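**Fleltau two-finger gripper, simulation model and tabletop cell**
Supplied by Flilten. Page last checked Saturday, July 27, 2019.

The Fleltau package gives you the gripper model, the table cell it works over and the settings files for both. It's meant for people who want to test a pick-and-place routine before they tie up the real arm. The gripper is the same one sold on the hardware page, so travel limits and finger shape carry over.

## What you get

- Gripper model, black, with two fingers and wrist
- Table cell with tray, slider bars, handles, cubes and loose pieces
- Playroom background with shelf, bins and floor mats
- Two lighting files, one plain and one with strong shadows
- Setup notes by Jianhua Jia (18 pages, PDF)

The arm model is sold separately. The Oláh mount plate is included and fits any arm in our current list.

## Setting up the cell

1. Unpack the archive into its own folder. Don't merge it with an older Fleltau release, as the tray file has the same name in both.
2. Load the table first, then the tray, then the loose pieces. If the pieces load before the table they'll fall to the floor.
3. Set the physics rate to 120 steps per second. Slower rates will run, but small cubes tend to creep through the tray wall when the fingers press on them.
4. Attach the gripper at the mount plate and send it to the park position. It should hang clear of the tabletop with both fingers pointing down and spread.

The view with the strong-shadow lighting file loaded has the gripper over the far side of the table, next to the grey wedge. The three cubes are at the left end of the tray and the handles stick out at the right. 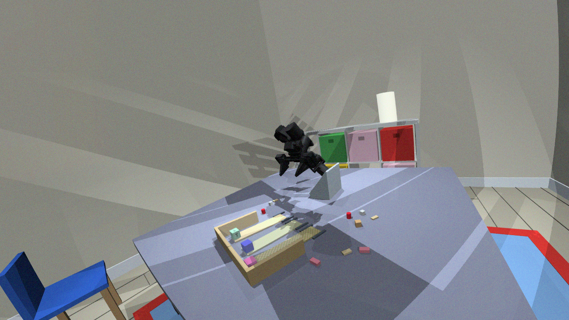 ## Checks before a run

Open and close the fingers twice with nothing between them. Both should stop at the same time. If one lags, the joint settings have been read in the wrong order — reload the gripper file on its own and leave everything else in place.

Slide each bar in the tray by hand using the drag tool. A bar that jumps needs its friction value put back to the default.

## Looking after the model

Save a clean copy of the cell and start each batch from it. Small position errors build up over long sessions, and after 156 resets in our own testing the wedge had shifted enough to catch a finger. Colour changes are safe. Changing the size of a cube is not, unless you recalculate its mass as well.

## Repairs and updates

If a file is damaged, write to the Skunatdale office with your order number and we'll send a new download link. The next release is due in November and will be free to current licence holders.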